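Minutes of the incident review meeting, Lunde apartment test site
Project Woltari, kitchen tray task. March, start 2:20 p.m.

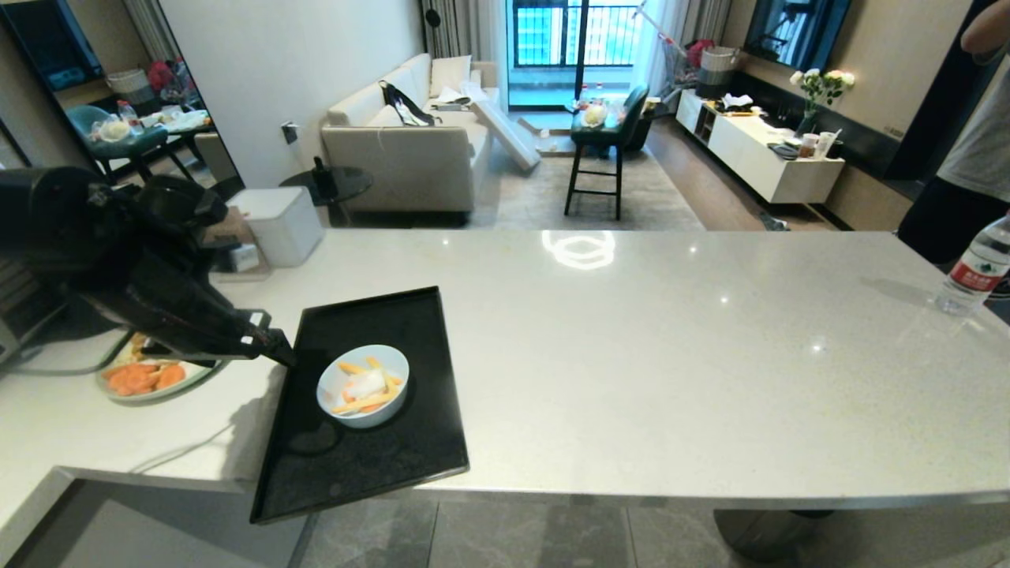 Why did the arm keep pushing after the tray stopped moving?

The force limit on the left wrist was loaded from an old settings file, so the controller did not see the contact as a reason to stop.

Present: Solveig Solberg (chair), Idun Westerberg (minutes), two operators from the evening shift, one engineer from Ondow by phone. The safety contact at Pornico sent her regrets and asked to receive the minutes.

1. Minutes of the previous meeting
Approved with one correction. The sentence on spare gripper pads should say that the pads are ordered, not delivered.

2. What happened
Solveig read the operator's report aloud. In run 854 the left arm had to push the tray back on the kitchen counter, so that it does not stick out over the front edge. The tray moved a short distance and then stopped against the foot of the coffee machine. The arm continued to push. The tray turned, a bowl slid off it and broke on the floor tiles. The operator pressed the stop button 8 seconds after the first contact. The other operator was standing at the end of the counter. He was not hurt, but one piece of the bowl landed close to his shoe.

The report was written on the same evening. Solveig thanked the operators for this and said that a quick report is much easier to work with than a perfect one.

3. Cause
The engineer from Ondow explained that the wrist limit should be 20 newtons for all tasks with dishes. After the software update the left arm took its values from the file for door tasks, where the limit is higher. The right arm had the correct values. The start screen shows a green mark when any settings file is loaded, and it does not show which one. The operators had therefore no possibility to notice the mistake before the run.

Idun asked if the camera should have seen that the tray had stopped. The engineer answered that the tray surface is dark and glossy, and that tracking is weak when the ceiling lights reflect in the counter. He does not want to count on the camera for safety in this task. The meeting agreed.

There was a longer discussion about the 8 seconds. One operator said that he first believed the arm was doing a slow correction, as it often does near the end of a push. He had the stop button on the sofa and had to reach for it. Solveig said that this is a point for the routine and must not be written as a fault of the person. It was agreed to use this wording in the report to Pornico.

4. Decisions
a) No runs with the left arm on the counter before the limit is checked with the hand gauge. Both arms are to be measured, also the right one.
b) Ondow changes the start screen, so that the name of the settings file is shown in full. A temporary version is enough for now.
c) The operator holds the stop button in the hand during all contact tasks.
d) The second person stands at least 2 meters from the arm while it moves. A line of tape will be put on the floor. The landlord has said yes to tape on the tiles, but not on the wood.
e) Ceramic bowls are replaced with plastic ones until further notice. Idun noted that plastic bowls are lighter and slide more easily, so the results can not be compared directly with the earlier runs. This must be marked in the log.

5. Open questions
It is not clear how many earlier runs were made with the wrong file. Ondow will go through the logs from the update and forward. If more runs are affected, they will be taken out of the weekly figures.

The meeting did not agree on whether the coffee machine should be moved. Solveig prefers that it stays, as a real kitchen has such things. One operator wants it away during the first runs after the restart. Postponed to the next meeting.

6. Other matters
The vacuum cleaner in the apartment is full and needs a new bag. Small pieces from the bowl may still be under the cabinets - please use shoes in the kitchen.

Next meeting: when the gauge results are ready. Idun sends the invitation.

Meeting closed at 3:10 p.m.
Minutes by Idun Westerberg, checked by Solveig Solberg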